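Making the Bed in the Corner: speaker notes
6 min read

Okay, slides up, water within reach, go.

Hi everybody. I'm going to talk about beds for a while. Specifically the kind of bed I gave up on for most of my adult life, the big one shoved into a corner with walls on two sides. If you've got one, you already know the crawl. You kneel in the middle of the mattress to reach the far corner, and your own knees are holding down the sheet you're trying to pull!

(Pause here, people usually groan.)

I started caring about this when I was helping get the guest rooms ready at Trandton last June. There were 11 beds and I was slow, I was so slow, and the corner ones took me twice as long as the rest. So I started keeping notes on the back of the laundry list, and that's where this talk comes from.

First slide. Fitted sheet on, nothing else yet, and I want you to look at the middle and up toward the wall.

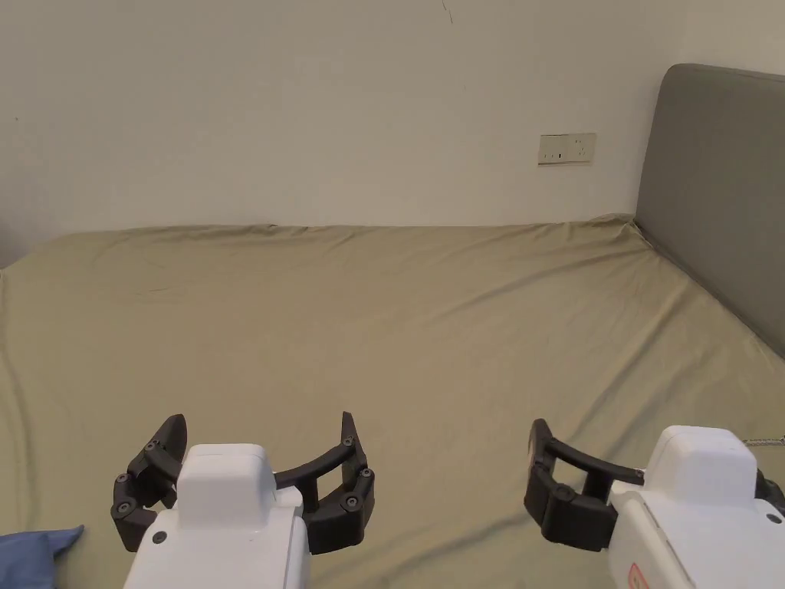 Gunārs Ozoliņš told me I should leave those creases alone, that a sheet settles by itself overnight and chasing every wrinkle is how you end up hating housework. I think he's half right. I leave the little ones. What I don't leave is slack, because slack travels, and by morning it's a rope under your hip.

So, order of operations. Far corner first, the one where the two walls meet. Always. Do it while the sheet is still a loose heap and you have all that extra fabric to work with. Then the other wall-side corner. Then back off the bed (gracefully if you can, I can't) and do the two near corners standing up, like a civilized person.

Ask the room: who does the near corners first? Hands. Yeah. That's a lot of us, and I did it for years. You get two lovely tight corners and then you're lying on your stomach trying to stretch the last bit over with your fingertips.

Next slide, the far corner.
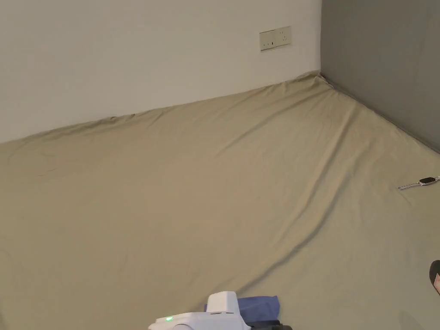

The wall corner, tucked, with the long crease still running across the middle.

Talk about the pinch. You can't get your whole hand down between a mattress and a wall, so slide it in flat, palm toward the mattress, and push the elastic under with your fingers. It bunches a little along the wall and I've made my peace with that. If your mattress is light enough, pull it out a hand's width first and shove it back when you're done. Mine isn't. The one at Varkerance is a monster and I don't even try.

For a long crease, don't rub at it! Go to the end nearest you, lift the edge of the sheet, and pull down and away. Then smooth with your forearm, big lazy strokes, wall to you.

(Skip the bit about thread counts if we're running late. Tell the Hervieu hotel story only if somebody asks.)

Okay, last part, and it's about stuff on the bed. I'm a terrible one for putting folded things down on a bed I haven't finished. It's a big flat surface and it's right there, of course I do.

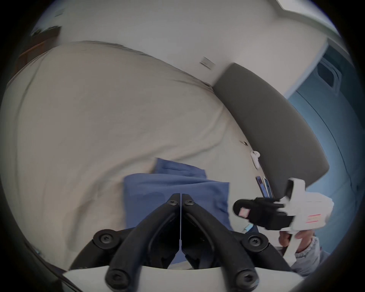 Blue cloth, folded, on the beige bedding.

My rule now is that anything folded goes on a chair or the dresser until the sheet is done. Otherwise you pick it up, you set it down, you pick it up again, and you've folded the same thing up to 6 times. Once the bed's finished, fine, pile it high, sort your whole laundry there.

Then check the headboard end before you walk off. Pillows cover a multitude of sins up there, but run a hand along the edge anyway and push in anything that's popped loose.

Handout is by the door. Questions, then coffee.

Comments

Lụa Ninh
Tried the far corner first this morning and didn't have to crawl back in once. My back thanks you.

Gasik
What about deep mattresses? My elastic pops off whatever order I go in.

Lụa Ninh
@Gasik sheet straps, the kind that clip underneath. Put them on before the bed goes back against the wall.

Gunārs Ozoliņš
Still say leave the creases.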